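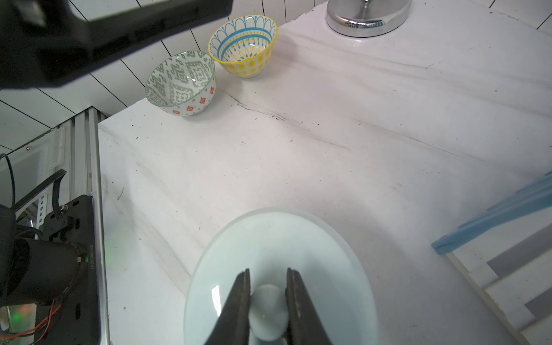
**Tableware swap fills the hall at Dunen**

The spring tableware swap at Dunen drew its biggest crowd yet on Monday evening, and people were still comparing bowls on the steps when the lights went off at 9 p.m. Neighbors brought in 145 pieces, and most of them went home with somebody new.

Patterned bowls were the hit of the night! Yellow ones with white dots, diamond patterns, little orange squares — if it had color on it, there was a hand reaching for it. Plain glass plates moved more slowly at first, but a pale green one found a taker before the coffee ran out.

"I came with four mugs and I'm leaving with a soup bowl I want to eat out of every day," said Şükran Kurtuluş, who drove over from Jatley with her sister.
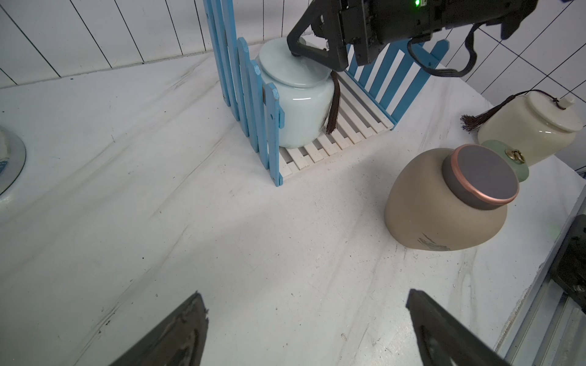

Lidded jars had a good year too. Britt-Marie Vik has run the jar table since the first swap, and she was thrilled to have celadon on it, that soft blue-green glaze she has been hoping for since last June. She likes to show jars with a bit of blue picket fence, as if they were standing in a garden, and a tassel under the lid never hurts. Visitors kept coming back for another look.

Roald Rustad gave a short talk on checking old glazes for hairline cracks (tap the rim lightly and listen), and 16 people stayed afterward with questions and pieces from their own cupboards.

Donations at the door came to $1,886, all of it going toward a new kiln for the evening pottery class. Yee-man Lo teaches the class and hopes to have the kiln running by fall. She has 37 names on the sign-up sheet already — a record for her.

Pieces left over from the swap can be picked up at Dunen through the end of the week. Bring your own newspaper for wrapping.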